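**Grotholm, June 2022**

# Grotholm clinics promise to stop asking patients where they "really" come from

It has been a long time coming, and there were a good many cups of tea drunk along the way, but the two family clinics in Grotholm have at last put their names to a shared promise on how patients of every faith and background should be greeted, booked in and looked after. The promise was read out on the ground floor of the library to a room so full that people were standing along the radiators, and it was signed there and then by both practice managers with a pen that had to be borrowed from the front row.

The whole business began with a letter. Idun Lindqvist, a retired midwife who now helps new arrivals in the town with their forms and appointments, wrote to the local health board last year after going along with a neighbour to have a bad chest looked at. The neighbour wears a headscarf and has lived on Moen Street for most of her grown-up life. At the desk she was asked, before anybody had asked what was wrong with her, how long she had been in the country and whether she had been travelling. The man ahead of them in the queue, who was coughing every bit as loudly, was asked for his date of birth and told to take a seat.

"I don't believe the girl at the desk meant any harm by it, and I said so in the letter," Mrs Lindqvist told us, "but my friend went quiet all the way home, and she didn't go back for her second appointment, and that's harm enough for me."

The letter was printed in the parish newsletter and then passed from hand to hand, and before long other people began to tell their own stories. Some were about names being laughed over or shortened without asking. Some were about being spoken to slowly and loudly in a language they had been born to. One young father said he had been moved to a different chair in the waiting room during the worst of the pandemic after another patient complained, though he had come in about his knee. 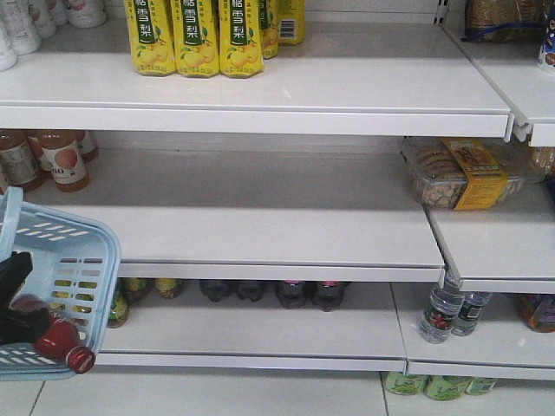 ## What the survey found

The health board, to its credit, did not put the matter in a drawer. It asked Helge Sjögren, who used to teach social studies at the upper school and has a great fondness for a well-made questionnaire, to find out how common such things were. He and a few former pupils spent the winter handing out forms at the clinics, the pharmacy, the mosque, both churches and the swimming baths, and 510 people sent them back filled in.

Of those, 102 said they had been treated differently at a medical appointment on account of their name, their dress or their religion. Mr Sjögren was careful to tell the meeting that a form dropped off at the swimming baths is no substitute for a proper study, and that people with something to complain of may have been keener to reply. Even so, he said, he had sat up late reading the comments on the back pages and had found it hard to get to sleep afterwards.

The answers people gave to the last question, which asked what they did next, seemed to trouble the room the most. A fair number had put off going back. Several had started driving over to Zendcombe to be seen there instead, and one woman had taken to booking under her husband's surname, which is a Norwegian one, and had been offered an earlier time.

## What will change

The promise itself runs to a single page and is written in the sort of plain language that one wishes more official papers would use. Reception staff are to ask every patient the same opening questions in the same order. Travel and contact questions, where they are needed at all, are to be put to everybody or to no one. Names are to be checked with the patient and written down as the patient says them, and there will be a note on the record so that nobody has to go through it all again at the next visit.

Patients who would like to be examined by a woman, or who need an appointment moved because of a fast or a holy day, will be able to say so when they book. The clinics use a booking service called Sendimia, and the box for this is to be added to the form over the summer. Anyone who books by telephone will simply be asked.
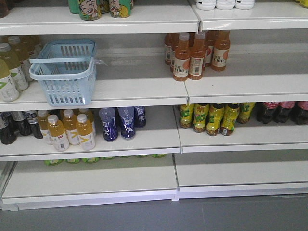 There is also to be training, and it will be for doctors and nurses as well as for the people at the desk, a point that Margit Haugen, manager of the larger of the two clinics, was very firm about. She said it would be a poor show to lay all of this at the door of the receptionists, who are the lowest paid people in the building and take the brunt of everyone's temper, when some of the unkindest remarks in the survey had been made behind a closed consulting room door.

Not everyone was wholly satisfied. Birger Halvorsen, a councillor who has supported the campaign from early on, asked why complaints would still be dealt with by the clinics themselves, and said he would go on pressing for someone from outside to look at them. He was warmly clapped for it. Mrs Haugen replied that she had some sympathy with him and that the board would be talking it over again in the autumn, though she could make no promises on behalf of people who weren't in the room.

Mrs Lindqvist's neighbour had asked not to be named, but she did come along, and sat near the back with her daughter. She has since booked a new appointment about her chest.

Copies of the promise can be picked up from either clinic or from the library desk, and it is being translated at present. Anybody who would like to help with the translations, or who has had an experience they would rather talk over in private, is asked to leave a note for Elsa Moen at the library.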